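Minutes, hand and controller comparison, Jul 12, 2023

Present: Tihomir Babić, the two of us from Andatora, and me with the laptop (so these minutes are mine, complaints to me please!).

We started with last time's leftovers. The Lüthi two-finger gripper still has no working model in the simulator, so it stays out of the comparison until October. I said I'd write to them again. Tihomir wanted it dropped altogether, I didn't, and we left it at that.

Controllers next, and this took most of the hour. Pavo and Sterkitetti have now both been run on the same kitchen counter tasks, 2,121 attempts between them. Pavo is smoother on the approach but it hangs for 143 milliseconds when it switches from reaching to closing, and you can really see it in the playback. Sterkitetti doesn't hang, it just squeezes too early. I like Sterkitetti better (yes, I know, I always do) and Tihomir would rather fix the Pavo delay first. We agreed to give Pavo 4 more days and then look again.

Then we got to the hands. I'd been pushing for the black five-finger ones on both arms, and we spent a while on flat things, where a plain gripper has always given us trouble. We had the counter up on the big screen with the right hand down on the woven mat and the fingers curled over the red-orange piece of food.

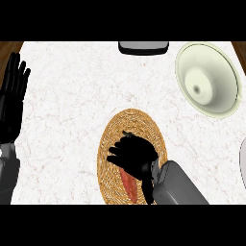 My worry is still the thumb. With a piece that slim I'd like it lower and closer to the mat before the fingers close, and Tihomir thinks the wrist angle will sort that out without touching the thumb at all. We'll try his way first, 18 runs on each controller, same starting pose, left arm parked.

To do: Tihomir sends round the new wrist settings. I chase Lüthi and rename the log folders, which are a mess again. Camera height was on the list too but we ran out of time, so it goes first at the next meeting.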